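13 de novembro de 2021

Humidade na oficina: 61 por cento de manhã, 58 ao fim da tarde. Temperatura estável nos 17 graus. Desumidificador ligado entre o almoço e o lanche, depois desligado por causa do ruído.

Retomei o volume Penari, parado desde o verão. É um manual de manutenção de teares, 278 páginas, papel de pasta mecânica nos cadernos do meio e papel melhor nos primeiros e nos últimos. A capa original em tela está separada do miolo, a lombada perdeu a charneira posterior e a costura cedeu em dois cadernos. As guardas antigas já tinham sido retiradas. O resto do bloco aguenta.

Desfiz a costura até ao quarto caderno e parei para decidir se desfazia tudo. O fio original é de algodão, fino demais para a espessura do papel, e cortou a dobra em vários pontos. Com reforço de papel japonês em cada dobra, o dorso engrossa. Fiz a conta com o paquímetro: uma tira de 9 g/m2 dobrada sobre um caderno acrescenta muito pouco, mas a soma no dorso é mensurável, e a capa antiga tem a lombada à medida exata. Se engrossar mais de dois milímetros, a capa já não serve sem intervenção na tela. Ensaiei com cinco cadernos, prensados uma hora. Aumento de 0,4 mm. Extrapolando, fico dentro da margem, com pouca folga. Decidi desfazer tudo.

A remoção da cola do dorso levou mais tempo do que a costura. Cola animal, duas camadas, a segunda provavelmente de uma reparação anterior. Cataplasma de metilcelulose a 5 por cento, vinte minutos, espátula de osso. Na metade superior saiu em lâminas. Na inferior ficou uma crosta amarela que pediu segunda aplicação. Dois fundos de caderno abriram na dobra durante a operação, ambos já fragilizados. Anotei-os na ficha.

A prensa Hrubý voltou a perder paralelismo. Medi a distância entre pratos nos quatro cantos e o canto posterior esquerdo está 1,1 mm mais aberto. Com carga baixa não tem efeito visível. Com carga média o bloco sai em cunha, e já estraguei um dorso assim em janeiro. Calcei com cartão fino, o que serve por uns dias. O fuso precisa de ser desmontado e limpo, e a porca de bronze tem folga axial que se sente com a mão. Adiei outra vez. Fica registado que adiei.

Guardas. Quero papel tingido na massa, tom frio, gramagem entre 100 e 120. Tenho em stock o azul Arier, comprado às 500 folhas num lote de liquidação, de que ainda sobra mais de metade. O lote é irregular: umas resmas têm a fibra paralela ao lado comprido, outras ao lado curto, e o rótulo diz o mesmo em todas. Passei a testar folha a folha. O teste da curvatura (pousar, levantar uma borda, sentir a resistência, rodar e repetir) chega para as gramagens médias. Em papel mais leve uso a tira humedecida, que enrola no eixo perpendicular à fibra e não deixa dúvida.

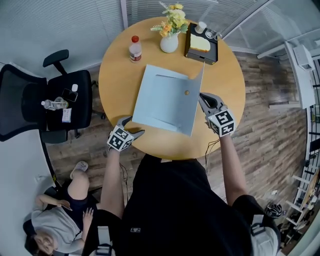
Folha azul-clara na mesa redonda, com a borda direita levantada.

Resultados do dia para o Arier: das folhas testadas, 11 com a fibra correta para o formato do volume. As restantes servem para obras de formato oblongo ou para capas de brochura. Marquei a direção a lápis no verso, canto inferior, traço curto. Na última campanha marquei a meio da margem e a marca ficou visível depois do apare, pelo que o canto é definitivo.

Ensaio de vinco. Cortei três tiras da mesma folha e dobrei uma no sentido da fibra, uma contra e uma na diagonal. No sentido da fibra o vinco fecha limpo com uma só passagem da dobradeira. Contra a fibra, a camada exterior abre em pequenas fissuras claras que se veem a olho nu, porque o núcleo é um pouco mais pálido do que a superfície. Isto põe em causa a indicação "tingido na massa" do fornecedor. Suspeito de tingimento parcial com acabamento superficial. Para a guarda não tem consequência, a dobra será sempre no sentido da fibra. Para uma capa teria.

Ensaio de solidez à água: gota de água destilada, dois minutos, mata-borrão branco. Transferência ligeira, azul muito diluído. Com cola de amido a consistência normal, transferência nula à vista. Com mistura de amido e PVA, nula. Fica a mistura, proporção de duas partes para uma, que dá tempo de reposicionar a folha sem ondular demasiado.

O cartão das pastas vai ser o Coltgate de 2,5 mm. A capa original tem 2,3, mas o Coltgate comprime um pouco na prensa e a diferença desaparece. Uso-o só se as pastas antigas não recuperarem. A anterior está direita. A posterior empenou para fora, com flecha de 6 mm ao centro, e passou a tarde entre mata-borrões ligeiramente humedecidos sob peso. Às seis a flecha era de 4 mm. Mudei os mata-borrões e deixei ficar.

Preparei o fio: linho 30/3, encerado a frio, comprimento de uma braçada. O hábito de cortar mais comprido para poupar nós acaba sempre em fio felpudo nos últimos cadernos. Cortei também as fitas, quatro, de algodão cru com 14 mm. O original tinha três e é visível que a do meio suportava quase toda a tensão. A quarta obriga a redistribuir as estações de costura; desenhei um gabarito novo em cartolina, com as distâncias medidas a partir da cabeça, e guardei-o no envelope da obra juntamente com o antigo. O envelope está a ficar cheio: fragmentos da tela, restos do fio, a etiqueta de papel da lombada, um bilhete de elétrico que marcava o capítulo das lançadeiras. O bilhete volta para o sítio no final. Deixou uma mancha retangular nas duas páginas que o tocavam, mais ácida do que o papel em redor (caneta de pH, leitura amarela franca), pelo que irá dentro de uma bolsa de poliéster.

Sobre os cadernos do meio: a pasta mecânica está castanha até três centímetros da margem exterior e aceitável no interior. Considerei desacidificação aquosa e pus de lado. As tabelas de passo de roda têm anotações a tinta, de duas mãos pelo menos, e uma das tintas migrou logo no teste com cotonete. Desacidificação não aquosa por pulverização é possível, mas teria de ser feita fora e o custo ultrapassa o valor que atribuo ao trabalho. O livro é meu, não tenho de justificar a decisão noutra ficha que não esta.

Li algumas páginas enquanto a metilcelulose atuava. O capítulo sobre tensão da teia é claro e bem ilustrado, com uma tabela de contrapesos que alguém corrigiu a lápis em todas as linhas, sempre para menos. Ou o tear dessa pessoa era mais leve do que o modelo descrito, ou a tabela impressa estava errada desde a origem. Conferi duas linhas com a fórmula da página anterior e a correção a lápis aproxima-se mais do resultado. Hei de conferir as outras.

Falhas do dia: espátula esquecida dentro do cataplasma, manchou; a lâmina da guilhotina pequena já não corta o japonês sem arrastar e acabei por rasgar as tiras com pincel de água e régua, o que dá melhor bordo mas duplica o tempo. Falta amido. Falta mata-borrão de formato grande. Encomendar os dois na mesma remessa.

Estado ao fechar: dorso limpo, cadernos soltos, numerados e empilhados entre tábuas. Vinte e duas dobras reforçadas, todas as do primeiro terço do livro. Pasta posterior sob peso. Guardas escolhidas mas por cortar, à espera da medida final do bloco depois de cosido.

Amanhã: terminar os reforços, medir de novo o dorso a meio da série, verificar a flecha da pasta. Se a humidade descer abaixo de 55, não abrir a janela da rua. Limpar o pincel chato, que ficou de molho.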